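4장. 주방 상판에 모형 채소 진열하기

이 장은 Flestport 주방 소품 세트 Cakia를 상판 위에 진열하는 방법을 다룹니다. 상자 개봉과 구성품 확인은 3장, 벽걸이형 선반 진열은 5장에 있습니다. 3장을 마치지 않았다면 먼저 구성품을 확인한 뒤 돌아오십시오.

모형 채소는 장식용입니다. 먹을 수 없고, 식품과 함께 보관하는 용도로도 쓸 수 없습니다.

4.1 시작하기 전에

진열에 필요한 것은 다음과 같습니다.

모형 채소 일체
Phromma 바구니
마른 천과 젖은 천
줄자
부드러운 붓(먼지 제거용, 별매)
Brudus 미끄럼 방지 시트(선택)

바구니 없이 모형만 구입한 경우에는 집에 있는 바구니나 넓은 그릇을 써도 됩니다. 가장자리가 날카롭거나 철사가 드러난 것은 잎을 긁으므로 피하십시오. 입구가 좁고 깊은 그릇에 담으면 아래쪽 모형이 보이지 않고 꺼낼 때 잎이 걸립니다.

주의: 포장에 들어 있는 비닐과 건조제는 진열 전에 모두 치우십시오. 건조제 봉지가 큰 잎 사이에 끼어 있는 경우가 있습니다. 잎을 한 장씩 들어 확인하십시오.

주의: 어린아이나 반려동물이 있는 집에서는 작은 모형을 상판 가장자리에 두지 마십시오.

4.2 자리 정하기

1. 상판에서 평소 쓰지 않는 구역을 고릅니다. 도마를 놓는 자리, 그릇을 말리는 자리, 전기 주전자 옆은 제외합니다.

2. 바구니가 들어갈 깊이를 잽니다. 벽에서 상판 앞쪽으로 235 mm가 확보되면 바구니를 놓을 수 있습니다. 바구니 옆에 배추를 따로 둘 계획이라면 옆쪽 공간도 함께 비워 두십시오.

3. 가스레인지, 전기레인지, 오븐 배기구에서 30 cm 넘게 떨어진 곳인지 확인합니다. 거리가 모자라면 다른 구역을 고르십시오.

4. 콘센트 위치를 봅니다. 바구니나 잎이 콘센트를 가리면 안 됩니다.

5. 낮에 그 자리에 햇빛이 드는지 봅니다. 오후 내내 직사광선이 닿는 창가에서는 초록 잎보다 노란 잎의 색이 먼저 옅어집니다. 커튼이나 블라인드로 가릴 수 없으면 창에서 먼 쪽으로 옮기십시오.

6. 고른 자리를 젖은 천으로 닦고 마른 천으로 다시 닦습니다. 완전히 마른 다음 4.3으로 넘어갑니다.

참고: 대리석 무늬 상판처럼 무늬가 많은 바닥에서는 잔가지와 가는 줄기가 잘 보이지 않습니다. 이런 곳에서는 잎이 크고 색이 밝은 모형을 밖에 두고 가는 것은 바구니에 모으는 편이 낫습니다. 단색 상판이라면 어느 쪽이든 상관없습니다.

참고: 싱크대 바로 옆밖에 자리가 없다면 수도꼭지를 틀어 물이 튀는 범위를 먼저 확인하십시오. 모형에 물이 닿아도 바로 상하지는 않지만, 물방울이 마르면서 잎에 흰 자국이 남습니다.

4.3 모형 손질하기

모형은 눌린 상태로 포장됩니다. 바로 진열하면 한쪽이 납작해 보이므로 손질 시간을 두십시오.

1. 모형을 상자에서 꺼내 평평한 곳에 겹치지 않게 늘어놓습니다. 식탁을 쓰면 편합니다.

2. 배추의 바깥 잎부터 폅니다. 한 손으로 밑동을 받치고 다른 손 엄지와 검지로 잎의 아랫부분을 잡아 바깥으로 천천히 젖힙니다. 잎 끝을 잡아당기지 마십시오.

3. 안쪽 잎은 그대로 둡니다. 가운데가 촘촘하게 말려 있어야 배추 모양이 살아납니다. 속잎까지 벌렸다가 다시 오므리면 접힌 줄이 남습니다.

4. 잎채소 줄기는 아래쪽을 잡고 가볍게 흔들어 붙어 있는 잎을 떼어 놓습니다.

5. 표면이 매끈한 모형은 마른 천으로 닦아 손자국을 없앱니다.

6. 먼지나 포장재 부스러기는 붓으로 털어 냅니다. 주름 사이에 낀 것은 붓을 세워 결을 따라 빼냅니다.

주의: 헤어드라이어의 뜨거운 바람으로 잎을 펴지 마십시오. 잎이 오그라들며, 이 경우 교환 대상이 아닙니다. 찬 바람은 써도 됩니다.

주의: 밑동과 잎이 만나는 부분을 비틀지 마십시오. 접착 부위가 벌어집니다.

손질한 모형은 한 시간쯤 그대로 두었다가 모양을 다시 봅니다. 펴 놓은 잎이 도로 접혔으면 2번을 한 번 더 하십시오. 겨울에 배송된 것은 잎이 뻣뻣할 수 있으니 실내에 하룻밤 둔 뒤 손질하는 것이 좋습니다.

4.4 바구니 채우기

바구니는 뒤에서 앞으로, 아래에서 위로 채웁니다. 순서를 바꾸면 나중에 넣는 모형이 앞의 잎을 누릅니다.

1. 바구니를 정한 자리에 놓습니다. 높은 쪽이 벽을 향하고 낮은 쪽이 앞을 향하게 합니다.

2. 미끄러운 상판이면 바구니 바닥보다 조금 작게 자른 Brudus 시트를 아래에 깝니다. 시트가 밖으로 보이지 않도록 맞추십시오.

3. 뒤쪽에 키가 있는 잎채소를 세웁니다. 잎이 벽에 살짝 걸치는 정도가 적당합니다. 줄기가 자꾸 쓰러지면 다음 단계의 둥근 모형을 먼저 넣어 받친 뒤 다시 세우십시오.

4. 둥근 모형을 테두리의 굽은 쪽에 붙여 넣습니다. 굴러 나올 염려가 없고 옆의 것을 받쳐 줍니다.

5. 흰 모형처럼 밝은 것은 짙은 잎 가까이에 둡니다. 흰 것끼리 모으면 그 부분만 비어 보입니다.

6. 가운데 빈 곳을 작은 모형으로 메웁니다. 윤기가 있는 것은 위로 드러나게 놓습니다.

7. 넓은 잎은 앞쪽에 얹습니다. 테두리 밖으로 너무 늘어지면 안쪽으로 접어 넣습니다.

8. 길고 가는 줄기는 맨 나중에 비스듬히 걸칩니다. 끝이 통로 쪽으로 튀어나오지 않게 하십시오.

9. 바구니 양옆을 잡고 살짝 흔들어 봅니다. 움직이는 모형이 있으면 꺼내서 빈 곳에 다시 끼웁니다.

참고: 바구니가 덜 찬 것 같으면 바닥에 구긴 종이나 마른 행주를 깔고 그 위에 모형을 올리십시오. 신문지는 밝은색 모형에 잉크가 묻을 수 있습니다.

참고: 모형을 전부 넣을 필요는 없습니다. 억지로 눌러 담아야 한다면 몇 개를 빼서 다음에 바꿔 진열할 때 쓰십시오. 남은 모형의 보관은 4.8을 보십시오.

주의: 바구니를 가득 채운 상태에서 한쪽 테두리만 잡고 들지 마십시오. 옮길 때는 양손으로 바닥을 받칩니다.

4.5 배추 따로 놓기

배추는 세트에서 부피가 큰 편이라 바구니에 넣으면 다른 모형을 가립니다. 바구니 옆에 따로 눕혀 놓는 것을 기본 배치로 권합니다.

1. 바구니 옆, 벽에 가까운 쪽에 배추 자리를 잡습니다.

2. 밑동을 두 손가락으로 잡고 옆으로 눕힙니다. 밑동은 벽 쪽으로, 벌어진 잎은 앞쪽으로 오게 합니다.

3. 배추가 구르면 바깥 잎 한 장을 아래로 내려 상판에 닿게 합니다. 이 잎이 받침 역할을 합니다.

4. 다른 바깥 잎은 옆으로 펼칩니다.

5. 앞에 서서 속잎이 보이는지 확인하고, 보이지 않으면 밑동을 조금씩 돌려 맞춥니다.

6. 배추와 바구니 사이를 띄웁니다. 잎이 바구니 테두리에 닿으면 그 부분이 꺾인 채로 굳습니다.
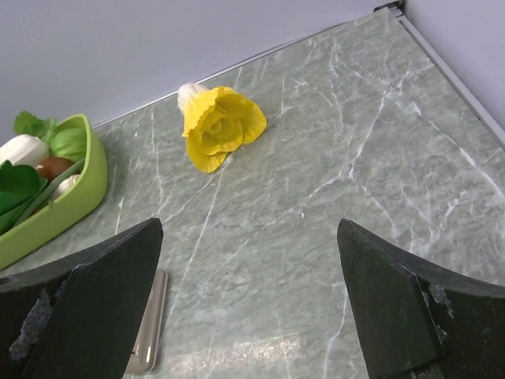 배추를 꼭 눕혀야 하느냐고, 세워 두니 속이 안 보여서 그냥 노란 공 같더라고 한 사용자가 사용 후기 게시판에 적었습니다. 같은 글에는 눕혔더니 이번에는 자꾸 벽 쪽으로 굴러간다는 말도 있었습니다.

세워 두어도 제품에는 문제가 없습니다. 다만 위에서 내려다보는 높이가 아니면 바깥 잎만 보입니다. 굴러가는 경우에는 위 3번대로 바깥 잎을 내려 받치고, 그래도 움직이면 밑동 아래에 Brudus 시트를 동전만 하게 잘라 넣으십시오. 양면테이프는 권하지 않습니다. 떼어 낼 때 밑동의 칠이 벗겨질 수 있습니다.

참고: 상판이 좁으면 배추만 두고 바구니는 식탁이나 선반으로 옮겨도 됩니다. 반대로 바구니만 두고 싶다면 배추는 5장의 선반 진열에 쓰십시오.

4.6 색과 높이 맞추기

여기부터는 선택 사항입니다. 앞의 순서만 따라도 진열은 끝난 것입니다.

노란색은 한곳에만 씁니다. 배추를 밖에 놓았다면 바구니 안에는 노란 모형을 넣지 않거나 뒤쪽으로 돌리십시오. 연두색 바구니를 쓸 때는 테두리 바로 옆에 짙은 초록 잎을 놓으면 테두리와 내용물이 섞여 보이지 않습니다. 붉은 갈색 계열은 조금만 있어도 눈에 띕니다.

높이는 벽 쪽이 높고 앞쪽이 낮은 것이 보기 편합니다. 상부장 아래에 조명이 있는 주방에서는 뒤쪽 잎이 조명에 닿지 않는지 반드시 확인하십시오. 조명에 닿으면 줄기를 바구니 안쪽으로 더 밀어 넣거나 짧은 것으로 바꿉니다.

배추 앞과 옆의 상판은 비워 두는 것이 좋습니다. 양념통이나 열쇠 같은 것이 한 번 놓이면 금세 늘어나고, 청소할 때마다 전부 옮겨야 합니다.

촬영이나 매장 진열처럼 보는 방향이 정해져 있다면 그 방향에 서서 4.4의 7번과 8번만 다시 하십시오. 바구니 뒤쪽까지 손볼 필요는 없습니다. 아일랜드 식탁처럼 사방에서 보이는 곳에서는 바구니의 높은 쪽 뒤로도 잎을 조금 넘겨 두십시오.

4.7 청소와 점검

평소에는 붓으로 먼지를 털면 됩니다. 기름을 많이 쓰는 주방이라면 금요일 저녁처럼 요일을 정해 두고 닦는 것이 편합니다.

1. 긴 줄기와 넓은 잎부터, 넣은 순서와 반대로 꺼냅니다.

2. 붓으로 먼지를 텁니다. 배추는 밑동에서 잎 끝 방향으로만 쓸어 냅니다.

3. 기름때가 있으면 미지근한 물에 주방 세제를 조금 풀어 천에 적신 뒤 꼭 짜서 닦습니다.

4. 깨끗한 물에 적신 천으로 세제를 닦아 내고 그늘에서 말립니다.

5. 바구니를 비우고 물로 헹굽니다. 테두리의 홈에 때가 끼기 쉬우니 칫솔로 문지르십시오.

6. 상판을 닦습니다. 시트를 깔았던 자리도 함께 닦습니다.

7. 모두 마른 다음 4.4의 순서로 다시 채웁니다.

주의: 모형을 물에 담그지 마십시오. 속이 빈 모형은 이음매로 물이 들어가 잘 마르지 않습니다.

주의: 식기세척기, 표백제, 아세톤, 연마제가 든 수세미를 쓰지 마십시오.

주의: 시너나 유성 광택제도 쓸 수 없습니다. 윤기가 줄어든 모형은 마른 천으로 문지르는 것까지만 하십시오.

점검할 때는 잎이 떨어지려는 곳이 있는지, 밑동의 칠이 일어났는지, 바구니 테두리에 금이 갔는지 봅니다. 떨어진 잎은 투명한 공예용 접착제로 붙일 수 있습니다. 순간접착제는 주변이 하얗게 뜨므로 쓰지 마십시오. 금이 간 바구니는 교체하십시오.

4.8 보관과 계절 교체

김장철에는 배추를 앞에 두고 여름에는 잎채소를 늘리는 식으로 계절마다 바꾸는 분이 많습니다. 쓰지 않는 모형은 다음과 같이 보관하십시오.

1. 4.7에 따라 닦고 완전히 말립니다.

2. 배추는 속잎이 위로 오게 상자에 넣고 주변을 얇은 종이로 채웁니다. 위에 다른 것을 올리지 않습니다.

3. 짙은 색 모형과 흰 모형은 따로 싸거나 사이에 종이를 끼웁니다.

4. 길고 가는 줄기는 눕혀서 넣습니다. 상자보다 길면 구부리지 말고 긴 상자를 따로 쓰십시오.

5. 뚜껑을 닫고 내용물과 넣은 달을 상자 겉에 적습니다.

보일러실, 베란다, 차 트렁크는 온도 변화가 커서 보관 장소로 맞지 않습니다. 옷장 위 칸이나 팬트리 안쪽이 무난합니다. 방충제는 모형에 직접 닿지 않게 하십시오.

4.9 문제가 있을 때

새 제품에서 냄새가 난다
상자에서 꺼내 바람이 통하는 그늘에 둡니다. 사흘이 지나도 그대로면 구입처에 문의하십시오. 향수나 탈취제를 뿌리지 마십시오.

바구니가 앞으로 밀린다
상판에 물기나 기름이 남아 있는지 먼저 봅니다. 닦은 뒤에도 밀리면 시트를 깔고, 이미 깔았다면 시트를 물로 씻어 말린 다음 다시 씁니다.

잎채소가 옆으로 쓰러진다
뒤쪽이 비어 있는 경우가 대부분입니다. 둥근 모형을 굽은 테두리 쪽으로 더 밀고 그 옆에 줄기를 끼우십시오.

배추 잎 끝이 말려 들어간다
주름진 가장자리는 원래 조금씩 말려 있으며 불량이 아닙니다. 잎 전체가 접힌 경우에만 4.3의 2번대로 펴십시오.

모형의 색이 상자 그림과 다르다
생산 시기에 따라 색이 조금씩 다를 수 있습니다. 같은 모형 안에서 얼룩처럼 색이 다른 부분이 있으면 교환할 수 있습니다.

상판에 색이 묻었다
젖은 천에 주방 세제를 묻혀 닦습니다. 천연석 상판은 세제를 쓰기 전에 상판 제조사의 안내를 확인하십시오. 색이 묻어난 모형은 더 쓰지 말고 구입처에 알리십시오.

모형을 잃어버렸거나 망가뜨렸다
배추와 바구니는 낱개로 주문할 수 있습니다. 주문서에 배추는 부품 번호 899, 바구니는 제품명 Phromma를 적으십시오. 작은 모형은 낱개로 팔지 않고 보충 묶음으로만 공급합니다.

교환이나 환불은 받은 날부터 30일 안에 신청해야 하며, 상자와 구성품이 모두 있어야 합니다. 손질하느라 잎을 편 것은 사용한 것으로 보지 않습니다. 열에 변형된 것, 접착제나 테이프를 붙인 것, 물에 담가 속에 물이 든 것은 받지 않습니다.

벽걸이형 선반에 진열하는 방법은 5장으로 이어집니다. 선반에 배추를 올릴 때는 고정 고리가 필요하니 5장의 준비물을 먼저 확인하십시오.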